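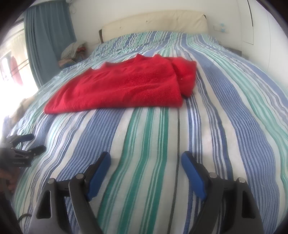

June, 6:40 in the morning. The left unit needed its check before any folding, so I did that first. The counter read 1,731 closings, and I do the pads and pivots every 1,000, so it was well overdue. I missed it when we moved the kit from Mustport. With the jaws open toward the red sweater I could look straight across from one blue pad to the other, which is the easiest way I know to see whether they sit level. Knitwear is a good test for this anyway. If one pad sits low, the wool slides out on that side.

Wiped both pads with a damp cloth and let them dry on the windowsill for 18 minutes while I had coffee. There was lint packed along the bottom of the right one. I used a toothpick on that, not the brush, which only pushes it further in. No splits in the pads. The Feltalley spares can stay in their bag for now.

Pivots next. Snugged the silver screws on both fingers, then backed off any that made the finger drag. One on the right finger was nearly a full turn loose. I wrote that down in the Humdale book because the same one was loose in the spring, and if it happens again I want to try thread lock. I don't like using it so close to the plastic.

Opened and closed the jaws slowly, then fast. No click. The black cable had a bit of a twist, so I unplugged it, let it hang and plugged it back in. It needs enough slack to loop under the fingers without reaching the pads.

The other unit got less time. Its jaws are short and black and there isn't much to adjust. I checked that the trigger comes all the way back, wiped the body around the DAS lettering and looked over the cable where it passes the handle. Green light on at the mast. It pinches a corner of the red knit well enough to lift it into a small peak, and I'm happy with that much grip on something that fuzzy.

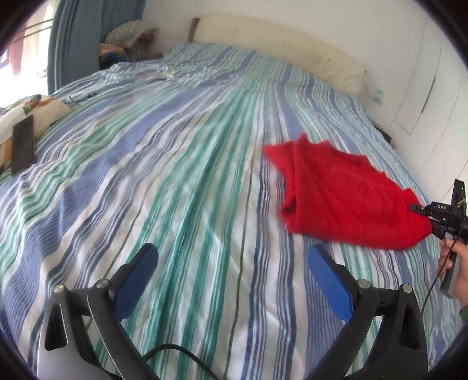
Evening

Ran four rounds with the sweater and stopped for supper. The left unit closed evenly each time. On the third round the trigger on the black one felt slow coming back, and on the fourth it was fine again. Could be dust in the spring. I'll open the handle tomorrow if it does it again.

Reset the counter to zero. Both units are on the Quan charger, jaws open so the pads don't take a set overnight. Need to buy toothpicks, and a smaller driver for the pivots, as mine is starting to round off at the tip.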